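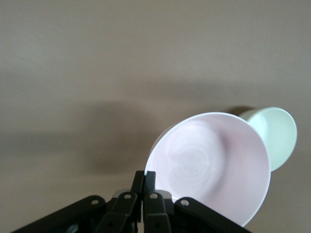

Setting Up a Shared Trip in Dretach

If you've made it through the account section, you have a login and an empty home page with a big Start button on it. Don't press it yet! It makes a solo trip, and a solo trip can't be turned into a shared one later (I've asked for this, I keep asking). I wrote this section for version 8 after helping my friend Bríd Brophy set up a ten-day tour for her hiking club, so the examples come from that trip: ferry over to Vurkden, four nights at the Atallah guesthouse, then up the coast by bus.

Before you start

Have these next to you:
Your booking confirmations, on paper or in your email.
The email address each traveler really checks.
The currency you'll be paying in when you get there.

Create the trip

1. Open the menu in the top corner and choose New Shared Trip. Give it a name people will recognize in their inbox. Bríd went with "Vurkden Coast" and that worked great. "Trip" does not work great.

2. Enter your first and last travel days. Count from the day you leave home, even if your ferry goes at eleven at night, because the planner hangs everything off that first day.

3. Pick your home time zone and then your destination time zone. There are two boxes and they look nearly the same, so slow down for a second.

4. Press Save. You should land on a page with one blank strip for each day.

Note: A shared trip holds up to 47 travelers. If your group is bigger than that, make two trips and use Link Trips under Settings. Linked trips share a calendar but keep their own rooms and costs.
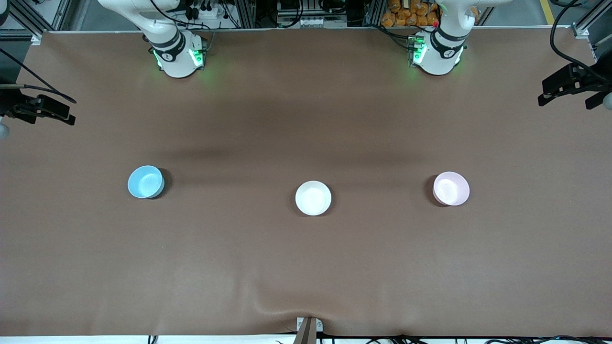

Three round bowls set out on a brown tabletop.

Add your transportation

5. On the first day's strip, tap the plus sign and choose Ferry, Bus, Train or Other. I put rental bikes under Other.

6. Type the booking reference. Feltis ferries come up on their own once you enter the reference and the lead passenger's last name, and the sailing times fill in for you. I love this part. Bus tickets you'll have to type in by hand.

7. Check the arrival time against your confirmation. If it's off by an hour, go back to step 3 and look at those two time zone boxes again.

8. Set a transfer gap. The planner starts you off with 30 minutes between one ride and the next, and I'd stretch it if anybody in your group has a big suitcase or bad knees. The harbor at Vurkden is on one side of the hill and the bus stop is on the other, and we were puffing by the time we got there.

Caution: Deleting a ferry or train also deletes every reminder attached to it, for every traveler. There's no undo. If the times have changed, use Edit and leave the entry where it is.

Add your rooms

9. Go to the Stays tab and press Add a Stay. Type the name exactly as it is on your booking. For ours I had to write "Atallah Guesthouse" in full before the address showed up.

10. Enter check-in and check-out. The planner counts nights, not days, so four nights shows as a four even though it covers parts of five days on the strip. That one threw me the first time.

11. Drag travelers into rooms. On a phone you press and hold the name until it wiggles. If someone hasn't answered their invitation yet, you can still park them in a room as Guest and swap the name in afterward.

Note: Breakfast isn't included in the cost total unless you check the Meals box. I missed it, and Bríd's budget came out 39 short per person until we found it.

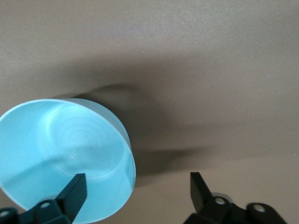
Light blue plastic, round and open at the top.

Invite everyone

12. Press Invite and paste in your email addresses, one per line. Commas make it grumpy.

13. Choose what people can do. View lets them look, Suggest lets them leave comments on a day, and Edit lets them change anything at all. I give Edit to one other person and Suggest to the rest. On our trip that person was Colm Keogh, who caught a sailing I'd put on the wrong day (thank you, Colm).

14. Send a test to yourself first. Open it on your phone, tap through two or three days, and make sure the map loads.

Take it offline

15. On each phone, open the trip and choose Keep a Copy. Do this on Wi-Fi before you leave home. Signal on the crossing is hopeless.

16. Look for the small green dot beside the trip name. No dot means the copy didn't finish, so leave the page open and try again.

Changes you make while offline are sent the next time your phone connects. If two people changed the same day, you'll be asked which version to keep, and the planner shows both side by side so you can read them properly before you choose. Splitting costs is in the next section.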